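July 24, 2024

Forty-eight demos today! My forearm is toast and I don't care, I'm writing this before bed while I still remember which ones were good. Zekside wants 1000 from each of us by October, which sounded crazy when I signed up and now sounds like something I could do with a thermos of coffee and the radio on.

The job this week is jewelry into a box. You squeeze the gripper, pick up one piece, carry it over, let go, and the robot is supposed to learn the whole motion from your hand. That's it, that's the job, and I love it.

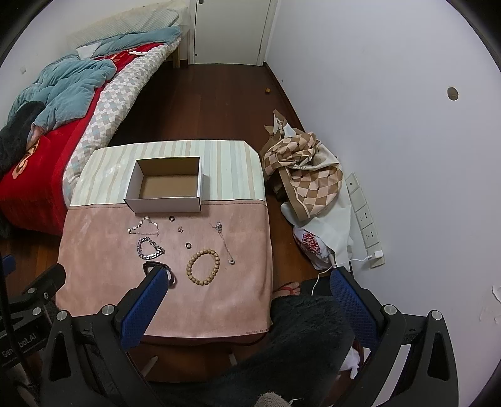
Chains are where I learned the most. My first tries I went at them like I would with my fingers, quick and from the side, and the playback in Vimow looked like somebody swatting a fly. So now I come straight down, slow, wait a beat, then close. The heavy curb-link bracelet is my favorite because there's so much to grab. The thin necklace with the little round pendant is a different animal (which end do you take? I went for the pendant end ten times in a row, then tried the middle, and I want both kinds in there). And the black strap bracelet needs the left jaw lined up just so, or I end up pushing at it. The rings I'm still bad at. I keep closing too early!

Read the Covalell notes over dinner. They say to leave the fumbles in if you recover from them, so I'm going back to un-delete a few from this morning.

Tomorrow: rings first, while my hand is fresh. Also move the box over a little between runs, I keep forgetting that. And charge the battery tonight.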